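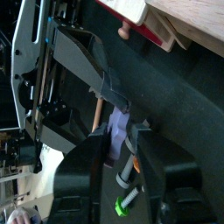
I've been driving robot arms by remote for long enough now that I have opinions, and the strongest one is that we throw away the wrong demonstrations.

Let me back up a little. The way it goes at Lollbridge, where I work three days a week, is that you sit down with a pair of hand controls, you move, the arms move, and everything gets recorded: joints, grippers, camera views, all of it. You do the task, you reset the table, you do it again. Later a model trains on the pile and tries to do what you did. Each time through is an episode, and at the end of each episode you press one of two pedals. Left pedal keeps it. Right pedal tosses it.

I hit that right pedal a lot in my first months. I was good at it! Fumble the grasp, toss. Bump the block, toss. Take too long lining up a peg over its hole, toss. I wanted my episodes to look like the ones in the training video they show new people, the one where the operator glides in and picks up the piece and sets it down as if the arms were attached to her own shoulders. Everybody wants that. You feel watched, even though all that's watching is a few lenses and a hard drive.

Then Anikó Fülöp, who was running the Pormont set at the time, asked me why I had tossed so many that had ended fine. I said they were ugly. She said, "Ugly how?" and I started explaining, and about halfway through my explanation I could hear that I was describing the most useful stuff I'd done all week.

Think about what happens in an ugly episode. You reach for a thin little stem, you close the gripper, and you get it by the wrong part so it tips. You open up a hair, let it settle, come back from a slightly different angle, and get it. It takes maybe four seconds and it looks like a person trying to pick up a contact lens in oven mitts. But every bit of it is an answer to the question "what do I do when it tips?" A smooth episode doesn't have that answer in it anywhere. And things are going to tip for the robot, believe me, a whole lot more than they tip for me.

We had 168 episodes in the first Pormont batch, all of them squeaky clean. The policy we trained on it was beautiful right up to the first mistake. It would drift in, miss by the width of a pencil, close on air, and then carry that air over to the block with total confidence and let go of it. Very graceful. I laughed the first time and by the tenth time I wanted to go home.

So that's the opinion, and you could stop reading here if you're busy. Keep the recoveries. I'm going to argue about the details for a while anyway, since I've had this argument at lunch so many times that I may as well write it down.

The best comeback I get is from people who say a model copies what it sees, so if you show it fumbling, it learns to fumble. That's a fair point and I don't want to wave it off. There really is such a thing as a bad demonstration. If I knock a piece over because I was looking at my phone, the model has no way of knowing that the knocking over was the dumb part and the picking back up was the smart part. It sees one long stretch of behavior and figures all of it was on purpose. I've watched a policy do this funny little double tap with the left gripper before every grasp, and I knew exactly whose double tap it was. Mine! I do it when I'm nervous. I had no idea I did it until a machine did it back to me.

What I'd say is that you can cut the mistake and keep the fix. It's tedious but it's doable. You go back through the episode, you mark where it went wrong, and you start the clip there. Or you set up the trouble by hand before recording starts. Put the piece down crooked. Lean it on something. Start the gripper in a dumb spot, too low, or twisted around so far that you have to unwind it first. Then press record and get out of it. I love doing these, they're the closest the job comes to a puzzle. The folks on the Arnivetti set do every 5th episode this way, and I think they could go a lot higher.

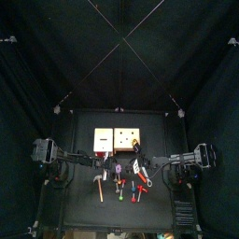

Page last changed: 25/01/2020

My second gripe is speed, and it's tied up with the first.

There is a leaderboard at our place. I won't say whose idea it was. It shows episodes kept per operator, and even though we all swear we don't look at it, we all know where we are on it. In January I was sitting at 1,121 and feeling pretty pleased with myself, and then I noticed that the person at the top had 1,912, and for the next few days I drove like a maniac. I skipped the odd pieces. If the arm could get to the easy peg first, I took the easy peg first, every time, in the same order, from the same side. I set the table back up the way that was quickest for me to set it up.

You can guess what that does to a data set. It's the same episode over and over with a little jitter on it. The number goes up and the amount of actual teaching barely moves. I'd honestly have been more use to the project driving half as many and mixing up the table.

Take a table like the one in the Orbán work, with toy tools and little pegs spread out in front of a couple of wooden blocks. There's a hammer with a long handle, a spatula, a wrench, a gear on a skinny stem. Every one of those wants a different grip. The hammer is all handle, with the heavy-looking end way out at one side (I go for a spot close to the head, and I've had a friendly fight over that for weeks with a guy who goes for the middle). The spatula is flat at one end, so how it lies on the table changes everything. With the small pegs, the ball on top is a gift, right up until you try to let go of it and find your fingertips are in the way of the thing you're trying to do.

And you've got two arms! People forget this when they're racing. If you only care about your count, you end up doing most things with your favorite hand while the other one hovers there like somebody's date at a wedding. A handoff is slower. Holding a block steady with one arm while the other one works is slower. Those are exactly the moves I'd want a two-armed robot to know, though, and they vanish from the pile the moment you pay people in episodes, even if the pay is just your name moving up a list.

I also think slow driving shows the model something that fast driving hides. When I come in fast I'm guessing, and I've done it enough that my guesses are good. They're made out of things the cameras never saw, like the feel of the last hundred tries or a little flex I know is in the right wrist. When I come in slow, I'm correcting off what I can see, and what I can see is pretty close to what the model gets. One of our rules is that you drive from the camera feeds only, no peeking around the monitor at the real table. I hated that rule. It made me about twice as slow. I've come around to thinking it's the best rule we have, and I catch myself peeking less than I used to, which I'm calling progress.

Now, the hand-guiding crowd will tell you to skip the remote controls altogether. Grab the arm, drag it through the motion, done. I've done plenty of it and it's lovely for some jobs. You feel the contact. When a peg starts into a hole you know it right away in your own fingers, and with our controls you get nothing back, you're threading a needle on television. For one arm and one simple motion I'd pick dragging every time. With two arms going at once you run out of person pretty fast, though, and then your own elbows are all over the camera views, and the robot isn't going to have my elbows when it's working by itself. So I'm on the side of remote control for the two-handed stuff, with the grumbling that goes with it. If somebody wants to sell us controls that push back a little, I'll carry the boxes up the stairs myself.

What would I change tomorrow, if they let me? I'd take the leaderboard down, or at least have it count something else. Different starting layouts, say, or saved recoveries. I'd turn the right pedal into a button you have to reach for. I'd have each operator sit down once a week and watch the policy trained on their own driving, alone, with a snack. It's a humbling half hour. You see your habits walking around without you, the good ones too. There's a thing I do with a peg that won't seat, a tiny circle with the wrist, hardly anything, and I'd never have thought to list it as a skill. The policy does it now. It does it a bit too wide, and sometimes when there's no need, but it's in there, and it came out of an episode I nearly tossed.

Anikó still thinks I'm too soft on messy data, by the way. She'd cut tighter than I would, and she wants two people to agree before a recovery goes in. We're trying it her way on the next Pormont batch and mine on the one after that, and I've bet her a lunch on it.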